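One wooden spoon and a table that is too full
Thursday, November 5, 2020

My wooden spoon was a gift to myself when I moved to Brestotmont. I paid 9 dollars at the Saturday market, and I remember I thought it was a little too much for a spoon. Now I use it almost every day, for soup, for rice, for the onions that need a long time in the pan. When a thing works so hard, it should have a good place to live. In my home it did not have one.

This week I decided to correct it. I took everything to the butcher-block table, the same one where I also do my paper work and cut coupons, and I started from the spoon and went outward.

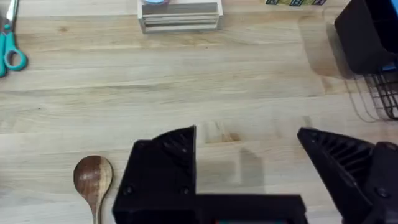
I must confess that scissors are my weak point. In my mother's kitchen they had a nail on the wall and they went back to the nail, always. I have no nail, so they travel. I looked for them last month for one full evening, and in the end I opened a bag of lentils with a key. My new rule is that scissors stay at the far side of the table and do not go to other rooms.

Then came the question of the dishes. I wash by hand, and my rack was always so full that the spoon went in last, lying on top of the plates, and later it fell behind them. I read in an old booklet from Kerslake, the kitchen shop near the station, that wood should dry standing up and with air on all sides. So now plates go in their row, and the spoon is not allowed to lie over them.
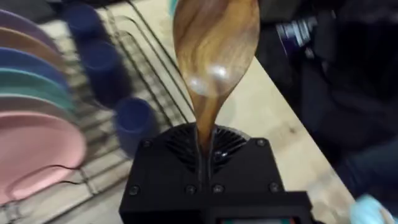 The spoon upright, with the plates in the wire rack at the left. I like very much the dark stripes in the wood.

Once a month I also give it oil. I use the one from Rellano, a small bottle, and I put it with a piece of old cotton shirt. I leave it for 60 minutes and then I wipe what is left. Please do not use olive oil for this - I did it in my first year and after some weeks the smell was not pleasant. 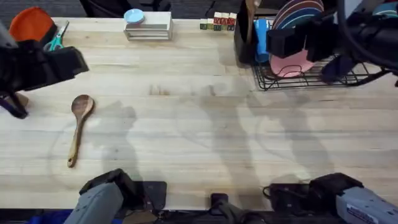 If your spoon has a hole at the end of the handle, you are lucky, it means you can hang it. I am thinking to put a hook under the shelf. The shelf is from Bikano and the board is quite thin, so first I need to find a short screw that will not come out on the other side. For now the spoon can rest on the table, with free space near it, and this is already better than the drawer.

The back of the table is still a mixture, I know. The alphabet blocks are there and they will stay. I tried to put them in a box on the shelf two times, and both times I missed the colors. A kitchen can have some letters in it, I think.

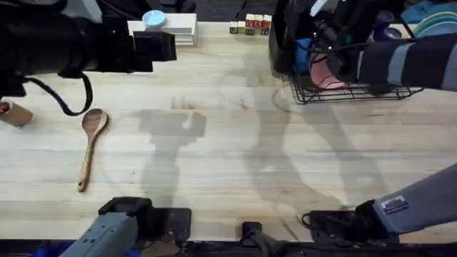 Blocks along the back, spoon toward the left, and the cardboard tube still waiting for me to decide.

The tube I keep for posters, but I do not have any posters at this moment. I will give it until the end of November and then it goes to the recycling. Next I want to do the drawer under the stove, where I have too many lids and not enough pots for them. If you know a good way to keep lids, please write me in the comments.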